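RETIS-47: Bag release step stalls in waste basket task, wrist policy

Last updated: April 5, 2020

Component: Primomden policy, two-arm tidy-up sequence
Reported by: Kititz lab
Status: open, workaround in place

Symptom. The policy completes the bottle grasp, moves to the basket, and then stalls at the bag. The step timer reaches 700 control ticks and the run aborts. No fault is raised by either arm. Joint currents are normal.

Setup. Same checkpoint as the November baseline, trained on 500 demonstrations. Inputs are the head camera and 2 wrist cameras. Hájek split, no language prompt.

Checked so far:
- Camera sync: within tolerance on all streams.
- Hand-eye calibration: redone, no change.
- Gripper force limit: raised one step, no change. Put back.
- Head camera masked at inference: stall goes away, but reach accuracy drops.
- Wrist cameras masked: stall is worse -- the arm stops earlier.

Working theory. The progress estimate is computed from wrist features alone. Thin plastic folds differently every time, so two wrist views from the same stage can land far apart in feature space. The bottle gives a stable view and the estimate behaves there. Head and wrist views, attached for comparison: 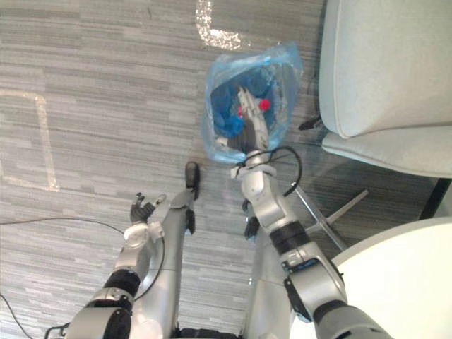
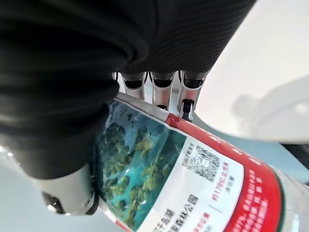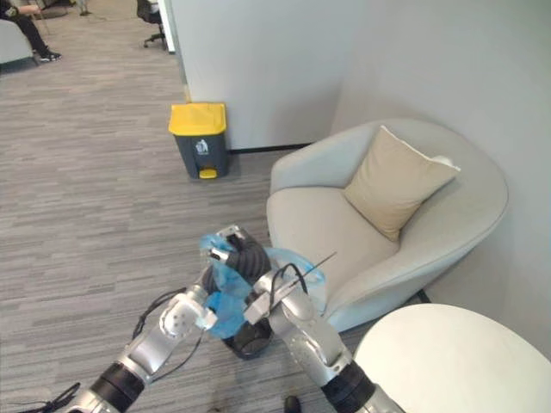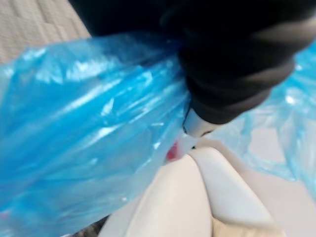 Next. Retrain the progress head with both view types concatenated, keep the action head frozen. If the estimate still drifts on the bag, try a longer history window before collecting new data. Collection is expensive and I would like to rule out the cheap fixes first.

Workaround: set progress_gate to off in the Retis config. Runs then end on the timer only -- do not use those for the success table.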